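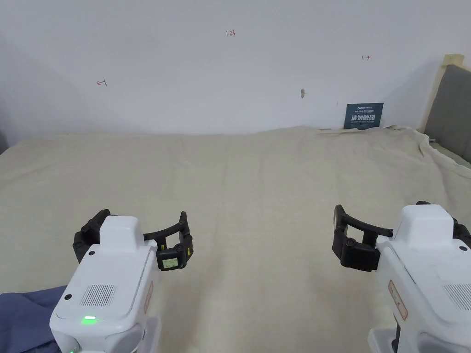 ## 4. What counts as a made bed?

Most guides to bed making agree on the end point and very little else. The sheet should be flat, the corners should be held, and the pillow should sit square to the headboard. We took the Wegener checklist as our starting point because the earlier work at Hundbridge used it, and we have doubts about both. The checklist scores a bed as "made" or "not made" on 22 points, and it gives a wrinkle in the middle of the sheet the same weight as a corner that has come off the mattress. Anyone who has slept on a loose corner will find that odd.

The Hundbridge report, circulated in June, claims that smoothness across the middle predicts how tidy the whole bed looks. We could not repeat this result. Of the 51 beds scored at Lellport, many with a flat center had a fold of spare cloth along the wall side, where it is hard to reach and easy to ignore. Figure 2 is a mild case. The pale sheet has only light creases over most of its surface, but it rises in an uneven fold at the far edge and bunches again near the gray headboard. Under the checklist the fold costs a single point. 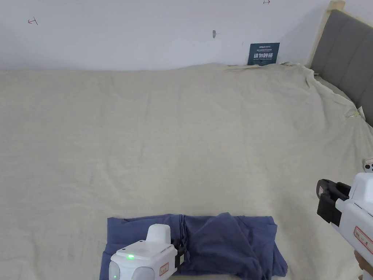
**Figure 2.** Pale beige sheet on a bed set against a wall, with a raised fold along the far edge.

We are also not convinced that the order of steps matters as much as the Gornix manual says. The manual insists on sheet, then duvet, then pillow, and treats any other order as an error. Two of our raters ignored it and put the pillow in its case last, on top of the duvet, using the bed as a table. Their final scores were no worse than the others. Whether that would hold with a heavier duvet we can't say, and the manual offers no data of its own.

The duvet is the weakest part of the method. A thick one hides whatever lies under it, so a rater looking at the finished bed is mostly scoring the duvet. Small loose items of bedding make this worse, as they are easily set down on the cover and the cover has to be smoothed again afterwards.

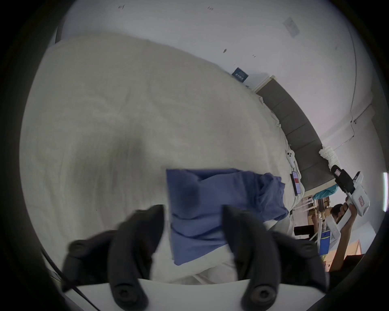

One rater objected that we were asking too much of a checklist, and that a bed which looks fine and stays warm has been made, whatever is going on underneath. We have some sympathy with this, but it would leave us with nothing to measure.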